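Dilldale Makers News
24/11/2020

Teaching by hand at the robot bench

The Tuesday group has moved from building arms to teaching them. Since June the bench team, led by Berhanu Woldegiorgis, has recorded 598 demonstrations. A demonstration is one full run of a task with a person doing the driving. The robot's joint positions are logged along with the camera video, and the software later tries to copy what the person did. No one writes out the motions in code.

Members have asked what an evening at the bench involves, so Nuria Bogale wrote up the three parts of it.

1. Driving the arm

The person running the session moves a leader arm, and the follower arm copies it joint for joint. New drivers tend to watch their own hand. It is better to watch the follower and let your hand take care of itself. Keep the speed even, and don't stop in midair to think. A pause gets recorded like anything else, and the arm will learn to pause there too.

Check the cables before you start. The servo wires have to have enough slack for the wrist to turn all the way, and the long runs should be taped to the forearm. Obsa Shiferaw lost most of an evening in June to a plug that had worked halfway out, and those runs had to be thrown away.
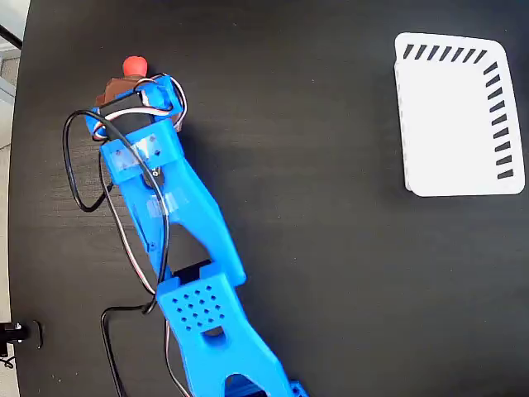 2. Gripping round things

Blocks are easy. Balls are harder, and we have spent more time on them than we planned. The fingers need to meet the ball on both sides at close to the same moment, or it rolls off toward whichever side is open. Come in wide, line up, then close slowly. Stop closing when the ball is held. A soft ball will give a little under the finger, and you can use that as your cue — if it is denting a lot, open up slightly before you lift.
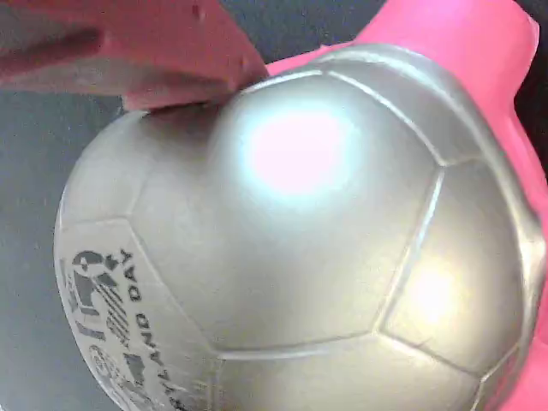
Mercy Kaijage has been labeling each run as good, usable or bad in Tefera, the logging program we use. Please label your own before you leave the bench. When she has to do it from the video the next day it takes her much longer, and some of the near misses are hard to judge. Bad runs are still kept, but they go in a separate folder and are not used for training.

3. Working with a second person

Some tasks are recorded with a person's hand in view, holding an object out to one side of the gripper. The helper should hold still until the driver says go. Drivers, keep the jaws apart until you are lined up, and say out loud when you are about to close. If either of you loses track, stop the run and start over. Glass items are to be held by the helper only until we have better numbers on the softer objects.
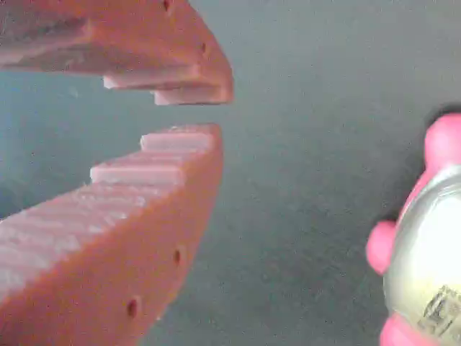 Bench times and sign-up

The bench is open Tuesday evenings. Each slot is 90 minutes and takes two people, one driving and one helping. Sign up on the sheet by the door or write to Soledad Tillman. No experience is needed for the helper's seat, and most of our drivers started there.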